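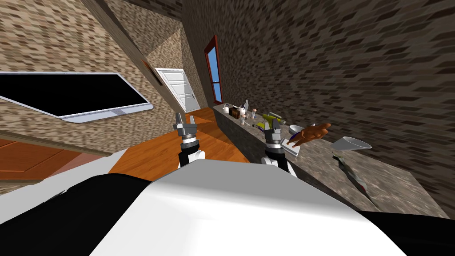
Let the bottles come back

Posted on September 29, 2022 in Waste and Recycling, Opinion by Hilkka Rissanen

I have been to three public meetings about rubbish this year and enjoyed every one of them, which my family finds alarming. The last was in Stolcombe, where the council wanted views on its plan for a deposit on drinks containers. You pay a little extra at the till, you bring the empty back, you get your money. It's an old idea and I love it, and I'd like to explain why I think the town should go further than the plan does.

First the good part. The draft runs to 78 pages and most of them are sensible. Glass is in, which I didn't dare hope for. Shops under a certain size can opt out of taking returns if there is another return point within walking distance, and the deposit is the same on every container, so you don't need a chart on the fridge to work out what you're owed. Whoever wrote the section on blocks of flats has clearly lived in one. It talks about stairs, and about where a bag of empties is meant to sit for a week when you have a hallway the width of a coat.

But the plan treats every bottle that comes back as something to be smashed and melted. Glass can be melted over and over, fine, but it takes a very hot furnace to do it, and a sound bottle doesn't need melting. It needs washing! We are going to ask people to carry whole, undamaged bottles back to a shop, pay them for the trouble, and then break the lot. I sat there with my hand up for a good while before I got to say so.

Brurkholm does it the other way. I went over in April to see the washing plant there (two trains and a bus, worth every minute) and came home talking about nothing else. It is run by a small firm called Halteo out of what used to be a dairy. Crates come in at one door and go out at the other. The bottles are plain, brown, all one shape, and shared by 7 drinks makers who only change the label. Thu Quách, who manages the floor, told me the label glue gave them more grief than anything else in the first year, and that they ended up writing to every one of the makers asking them to switch to one that comes off in warm water. They all did. On the day I visited they had 1684 crates through by the time the shift changed, and she was a bit disappointed with that.

What I liked most was how dull it had become to the people living there. I asked a man outside the shop whether he minded taking his bottles back and he looked at me as if I'd asked whether he minded closing his front door.

I know the arguments against. Washing uses water and energy too, and that's true, and if you drive the bottles halfway across the country and back you can lose what you gained. So keep it local. Stolcombe has a brewery, two cider makers and Lawal, whose ginger beer already goes out in heavy glass and would be perfect for it. None of them sells much beyond the county. You could hardly draw up a better place to try.

Cost is the harder one. A washing line is a large bill at the start, and the draft sets nothing aside for it. It does set aside money for publicity, an awful lot of it, with posters and a mascot. I have nothing against the mascot. I would still put a good slice of that budget into a study of one shared bottle and one modest washing line, and I'd ask the drinks makers in before the rules are fixed, while they can still change what they order.

There is also the matter of plastic, where I'm less sure of my ground. Refillable plastic exists, but it scuffs, and people don't like buying a bottle that looks as though it has been somewhere. Perhaps leave that for later and get the glass right.

So far 236 responses have gone in to the consultation, and from what was read out at the meeting a lot of them are about parking near the return points. Parking matters, I'm sure. But please, if you live in or near the town and have ever rinsed out a good strong bottle and felt silly throwing it away, write and say so. Question 7 on the form asks what should happen to the containers after collection. It has a very small box, and you are allowed to attach extra sheets. I attached four.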